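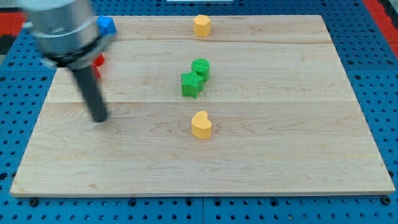 Cell 2, sorting test with the mixed shapes on the maple board.

Sorting cell at Karley, what happened to our bench jobs

wevon_tech
Posted 10/9/20
Background for anyone in light assembly. Our kitting line at Karley packs small shaped blocks for teaching sets. Until this year the sorting was done by hand, 4 people per shift. Two of those stations now have an arm over the board. Target is 1000 pieces per shift per station. We are getting 800. Question for others: what did you do with the people whose stations were converted?

cekard_line
The gap between 800 and 1000 is probably your presentation. Look at the star and the green cylinder behind it. The star overlaps the base of the cylinder from that angle. If your vision camera has a similar view, it will have trouble separating two greens. Our hand sorters never had that problem.

wevon_tech
Known issue. The production camera is mounted overhead, so the overlap mostly goes away. The losses are on the heart. It has sloped sides toward the point and the finger pushes it over when the approach is low.

Hạnh Đồng
I was on one of those stations for years, so I will answer the question that was asked. I was moved to cell attendant. Pay grade is the same. The work is clearing faults, resetting parts and filling in the fault log. My wrists are better. My day is worse in one respect: I used to set my own pace, and now I wait for the arm to stop and then hurry.

correa_maint
Same complaint at our site. We changed the alarm so it gives a warning when the input tray is low. The attendant can refill before the stop. Small PLC change, took an afternoon.

cekard_line
I don't agree that attendant is an equal job at the same grade. Fault recovery needs training. If the grade did not move, the company got a technician at a sorter's rate.

wevon_tech
The grade review is open. It is scheduled for after the trial period.

Hạnh Đồng
It was also open in the spring.

Huệ Hoàng
Shift lead on the other side of the building. I would keep one hand station permanently. When both cells are down we still ship, and new hires learn the parts there. People who have only watched the arm don't recognize a bad casting by feel.

correa_maint
Disagree on permanent. A folding bench you can set up when needed does the same thing and frees the floor space.

Huệ Hoàng
The bench folds. The skill doesn't keep if it is used twice a year.

wevon_tech
I will take the low-tray warning and the hand station to the next line meeting. correa_maint, can you post the timer value you used?

correa_maint
Will check when I am back at the panel.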